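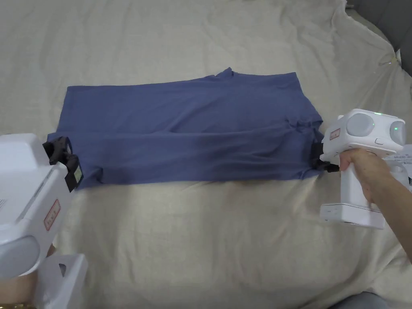 Doblar bien una camiseta no tiene misterio, me suelta ella en cuanto me siento, y el que diga lo contrario quiere venderte algo. Después me confiesa que tardó años en dejar de hacerlo mal, así que algo de misterio tendrá, digo yo.

Había quedado con la encargada del cuarto de ropa de Galance, el servicio de lavado y doblado de mi barrio, porque llevo meses peleándome con mi propio armario y alguien me dijo que ella enseñaba a doblar a quien se lo pidiera. Me puso dos condiciones: que no saliera su nombre y que yo llevara ropa mía. Aparecí a las cuatro de la tarde con una bolsa llena de camisetas y bastante vergüenza.

Lo primero que hizo fue vaciarla entera (¡entera!) y apartar las que, según ella, ya solo servían para pintar paredes. Con el resto nos pusimos a trabajar. A mí siempre me habían dicho que hay que doblar en una mesa dura, y resulta que ella prefiere una cama hecha, con la sábana bien tirante.

«En la mesa la camiseta patina», me explica. «Sobre una tela se queda donde la pones. Yo en mi casa doblo en la cama y en el sofá, y aquí, si me dejaran, haría lo mismo».

Su método sale de un cuadernillo que le dieron en un curso de Trirkora, una academia de oficios domésticos que ya cerró. Lo guarda en un cajón, con las esquinas comidas y manchas de café, y me lo enseña como quien enseña las fotos de la boda. El doblado básico tiene 4 pasos: alisar, meter los lados, doblar a lo largo y estirar. El último es el que casi todo el mundo se salta, y yo, por supuesto, me lo saltaba.

«La gente dobla y ya está, a la pila», dice. «Y luego se queja de las arrugas. Tienes que coger la tira por las dos puntas y tirar un poquito. Un poquito, eh, que no es una cuerda».

Lo intento. Me sale una especie de empanada. Ella se ríe, la deshace sin contemplaciones y me la devuelve.

El problema, me cuenta, suele estar en el cuello. El algodón del cuerpo es dócil, pero el cuello lleva una costura más gorda y levanta una montañita justo donde una quiere que quede liso. Le pregunto si eso tiene arreglo y se encoge de hombros – tiene a medias. Se puede aplastar con la palma antes del segundo doblez, o se puede dejar hacia dentro y olvidarse. Ella lo deja hacia dentro.

También hablamos de las puntas, que son su manía. Si se agarran con el puño cerrado se amontona la tela y luego hay que volver a alisarlas. Si se pinzan solo con dos dedos, se escapan. «Coge lo justo, y cuando sueltes, pasa la mano hacia fuera», repite, y me lo hace repetir a mí hasta que me sale sin pensar.

Le pregunto por el armario, que era a lo que yo iba. Ahí se pone seria. No cree en las cajitas ni en los separadores, y eso que le regalaron unos de la marca Ngata que usa para guardar pilas y velas. Cree en las pilas bajas: 5 camisetas como mucho, porque a partir de ahí una tira de la de abajo y se viene todo al suelo. «Y las que más te pones, delante. Parece una tontería, pero abre tú los armarios de la gente, ya verás».

¿Y en vertical, como está de moda? Pues depende del cajón. Si es hondo, sí. Si es como el mío, que apenas levanta un palmo, dice que mejor me olvide.

Casi al final le pido que me diga qué prenda odia doblar. No lo duda ni un segundo: la sábana bajera. Luego lo piensa mejor y añade los vestidos de tirantes, que se le escurren por todas partes, y los pantalones con peto. Las camisetas, en cambio, la relajan. Algunas noches, cuando no puede dormir, saca las suyas y las vuelve a doblar escuchando la radio bajito.

Salí de allí a las seis y media con mis camisetas hechas unas tiras bastante decentes (bueno, las suyas decentes, las mías regular). Esa misma noche vacié el primer cajón encima de la cama y me puse con él. Me quedan los otros dos y todo lo de invierno.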